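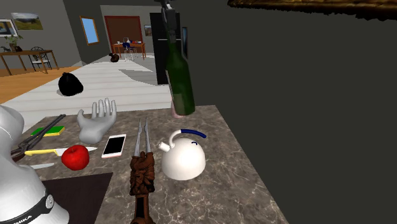 Bottle by the neck, counter full of stuff – a Timik test layout, rendered.

14 shares · 6 comments

Okay, so I've been promising a gallery page for the clutter project since October, and it ended up being one big picture and a lot of captions. I can live with that!

Quick background if you're new. Timik is our simulated kitchen, and Laven is the grasping policy we train inside it. The question Mairéad Ó Briain and I keep poking at is pretty simple: does a policy get better at picking up one thing if the counter around it is full of things that have no business being there? We trained two versions on the same number of runs (3,035 each). One only ever saw tidy counters. The other got a random pile of objects every time.

On the bottle: it's dark green glass, and the gripper has it up near the top. Necks are my favorite grasp to look at, and they're also where the tidy version of Laven did worst. It kept going for the body of the bottle and bumping whatever stood next to it.

On the clutter: yes, that's a white mannequin hand, fingers up, sharing a counter with a phone and an apple. Cameron Laing built our object list and he has no shame at all. I love the carving fork in front, with the carved handle – it's long and skinny and exactly the kind of shape that gets in the way.

On the background: the room past the counter (window, red-brown door, table and chairs, fridge) gets shuffled too. Shona Rutherford wanted it left out to save render time, so we tried that for a while. The scores dropped and the room came back.

On the numbers: we tested both versions on 435 layouts neither had seen. The clutter version finished nearly 60 more of them than the tidy one, and most of that gap came from tall objects – bottles first, then the kettle. For apples and sponges there was hardly any difference, which surprised me. Lewis Lamont says he called it, and I have no record of that.

We also threw out 17 layouts where objects had spawned inside each other, so if you saw the higher count on my old post, that's why.

Next up is trying the same comparison with the lights turned way down. Mairéad is setting up those runs now, and I'll add pictures to this page as they come in.

6 comments · 14 shares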